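Gallery: Teaching Fliveck to look before it reaches

Right, I've been promising to put this page up since March and I've finally run out of excuses. Fliveck is my perception and planning stack. It takes what the head camera sees, works out what's on the table, and hands a list of things with positions to the planner, which then decides what to go for first. I write it mostly in the evenings, mostly in Python, with one nasty lump of C++ in the middle that I'm scared to touch. Lots of you have asked what a normal session looks like from the software side, so I've gone through my notes and picked out the bits I'd want to read if it were someone else's project.

A quick word on names, as I use them all the way down. Fliveck is the whole thing. Forenell is the segmenter, the part that draws an outline round each object. Gramwood is the log viewer I wrote when I got fed up with scrolling through text files. And Lagos is the planner, named after nothing in particular (it was late and I'd just been looking at a map).

Why toy food?

People laugh at this, but toy food is brilliant for testing perception. The shapes are properly different from each other, the colours are loud, and everyone knows what a carrot is, so when the labels come out wrong you can see it straight away without looking anything up. It also doesn't go off. I tried real fruit for one week last summer and I won't be doing that again.

The test set has 1,990 labelled images in it at the moment. That sounds like a lot until you split it by lighting, and then some of the piles get very thin indeed. Side lighting was the thinnest of the lot, and "lamp on the table" was a folder with 25 images in it, most of them nearly the same. So that's what I've been working on: putting a lamp right in among the objects and seeing which parts of Fliveck fall over.
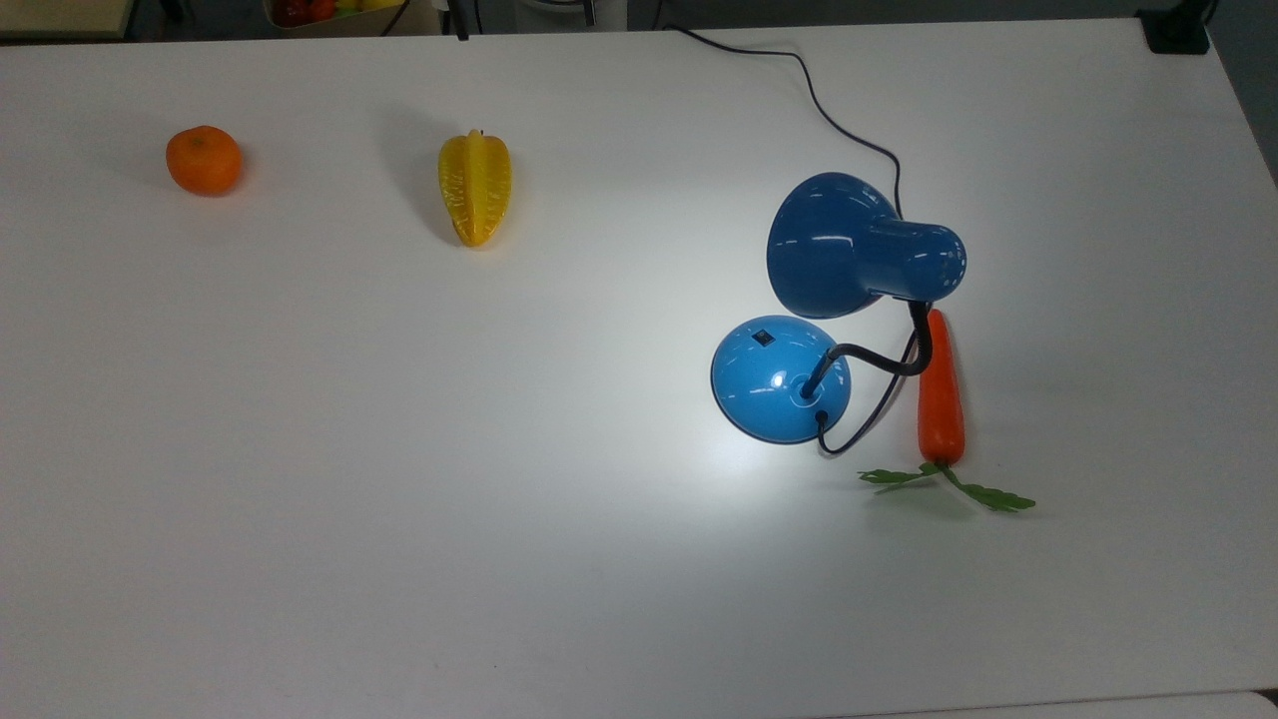

Orange, star fruit, carrot and one very bright lamp. Forenell has to find the food and leave the glow alone.

I love this layout, it's such a good bully! The orange is the easy one, sitting off by itself with loads of white all round it, and Forenell has never once missed an orange in a spot like that. The star fruit is harder than it looks. It's shiny, it has those long ridges, and the shadow spreading off to its left is soft enough that the old version would happily stretch the outline out to include it. You'd end up with a star fruit twice as wide as it should be, and Lagos would then plan a grasp around the middle of something that was half shadow.

Then there's the carrot, tucked in by the lamp with its tip very nearly under the shade. For the segmenter that's two touching shapes, or as good as. For the planner it's worse, because the obvious way in from above has a lampshade to think about. Lagos used to treat anything it couldn't name as flat. Yes, really. Anything labelled "unknown" got a height of zero, which was a shortcut I put in on day one and forgot all about. Now unknown things get a tall box round them by default, and the planner has to find a way in that doesn't cross it.

The glow problem

The pool of light is what really did for the old code. I was using a plain brightness cut-off to separate table from not-table, and it works beautifully on an evenly lit white surface, right up to the moment you switch a lamp on. The bright patch came back as an object. A big one! Gramwood showed it as a great pale blob with a confidence score higher than the carrot's, which hurt my feelings a bit.

The fix was less clever than I'd hoped. Forenell now estimates the background brightness in small tiles, 40 across, and smooths between them before it decides anything. A glow that fades gently gets soaked up into the background estimate, and a hard edge doesn't. I spent ages on a much fancier version with a learned lighting model, and the tiles beat it on nearly everything I threw at them. I've kept the fancy branch because I'm sentimental.

Cables, cables, cables

A thin black cord wandering over a white table is a lovely clean line, and clean lines make my outline code very excited. It would follow the cord from one thing to the next and join them all up into a single monster object. My favourite label from that week was "carrot (0.61)" for something that was nearly all cable.

There's now a thinness check. If a region is long and skinny for most of its length it gets marked as a cable, and Lagos is told to keep clear of it and never pick it up. The check has one silly weakness, which is that carrot leaves can look skinny from certain angles, so I only run it on dark regions. Green leaves are safe for now. Somebody will turn up with a black asparagus and ruin me.

What's in the logs

Each run in Gramwood saves the raw frame, the outlines, the labels, and the planner's choice along with the ones it turned down. That last part took about an hour to add and I use it more than anything else. Seeing that Lagos picked the orange is mildly interesting. Seeing that it scored the carrot second, and why, is how I found the zero-height business in the first place.

I've also set it to rerun perception 5 times on the same frame and complain if the answers differ. They shouldn't, it's the same frame! They did, though, thanks to an unsorted list in the nasty C++ lump. Fixed now, and I've sorted every other list in there while I was at it.

Still on my list

Two lamps at once. Coloured bulbs, if I can find some cheap ones. A proper way of telling Lagos that a bendy lamp neck isn't a solid wall, so that it stops taking the scenic route. And the glossy highlights on the star fruit still get punched out as little holes in the outline now and then, so I'll be filling those next. If you've got a tidy way of doing that which doesn't also fill in the middle of a mug handle, please leave me a comment underneath.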